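Courses > Plant Studies > Handouts > Feeding epiphytes

Handout 6: Does foliar feed do what the label says?

Most growers will tell you that air plants "eat through their leaves". Partly true. Tillandsia leaves carry scales that take up water and some dissolved salts. How much they take up in your greenhouse is another matter, and the trade figures deserve a hard look.

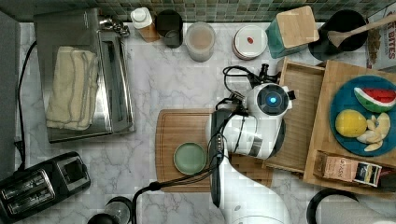
Take the Lullo trial, which you have as a reading. It used 700 offsets, all from one nursery, and the unfed plants were also misted less often. So what was tested – feed or water? Toon Van Damme's reply makes this point, though his own control group is thin.

Before the seminar, note down:
- who paid for the trial
- what "growth" meant (fresh weight is a poor measure here)
- whether the losses were reported

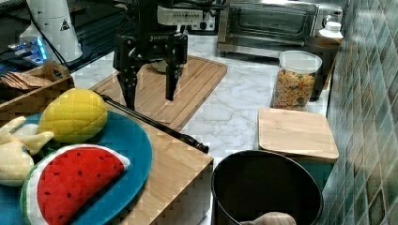
Urea is the better documented case. Even so, uptake in a dish over one night says little about a plant hung up in a draught until March.

Contact: Ánh Kim, Plant Studies office | Back to top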